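Notes for the Monday tooling session, May 22, 2023
Talk: Getting from two grippers to one usable trajectory
Speaker: Kagiso Ntuli

Welcome everybody, thank you for coming down, and thank you to the Setlow people for lending us the good projector. Say hello to the back row. Tell them right away that this is a talk about software, mostly about time and pose, and that I'll get to the planner near the end if I haven't talked too long by then (I probably will have).

Next slides, leave them up for a good while. One view from the head, one from a gripper, both from the bathroom tasks.

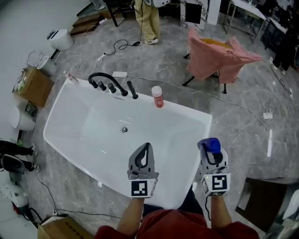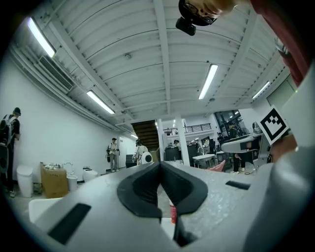 Anežka asked, when I showed her a draft of this, why we don't simply trust the gripper's own tracking and throw the head view away, seeing as it doubles the storage and half of what it records is floor. She said the planner has never once asked her for a head pose.

It's a fair question and I want to spend real time on it, so don't rush. The tracker on each gripper is very good over a second or two. Over a whole task it wanders. Not by much, but the left hand and the right hand wander separately, and by the end of a long recording they can disagree about where they are relative to each other. For picking up a single bottle you can live with that. For holding a bottle in one hand and working its cap with the other, you can't, and the policy will learn a gap that was never there.

So we use the square markers on the grippers. Whenever the head view has both of them in sight, we solve for the two poses together and feed the difference back as a correction. Point at the markers in the first slide here, they're easy to find. Mention that the correction is a soft one — we tried the hard version in Magyar, our old alignment tool, and every time a marker came back into view the path jumped. Eustaquio called them hiccups and the name stuck.

Now the clock part. Slow down here, people always get lost. Each stream has its own clock. We record at whatever rate the device gives us and resample afterward, and the offset between any two streams gets estimated from motion, by sliding one against the other until the turning rates line up. In our worst batch the offset was 700 milliseconds, and I'd like to tell you we caught it by being clever, but Wiesława caught it by watching replays over lunch. Plivero now checks the offset on every recording before it goes anywhere near training, and refuses the file if the estimate is shaky. Of the last 2,445 recordings it refused 16, and I went through all of those by hand. Most were people standing still at the start, which gives the estimator nothing to hold on to. If you take one practical thing home today, please wave your hands a bit before you begin!

Perception. Shiny white surfaces are hard on visual tracking, and a bathroom has plenty of them. A plain ceiling isn't much help either, but light fixtures and beams are lovely, strong straight lines that stay put. Go back to the second slide for this and let them look up at the ceiling. We mask out the gripper body before we extract features. Forgetting the mask is the most common setup mistake I see in other people's configs, and I've made it myself more than once.

Planner, if there's time. Keep it to the handover between the learned policy and Surkico. The policy proposes a short stretch of motion for both arms, Surkico checks it for collisions and joint limits, and stretches the timing where it has to. It stretches both arms together, always. Waldemar will want to argue about this and he should be allowed to, he has a version where they stretch separately and it's faster on the single-arm tasks.

Questions. Repeat each one into the microphone. The replay viewer is open on the second laptop if anyone wants to try it, and the new config format goes out in June.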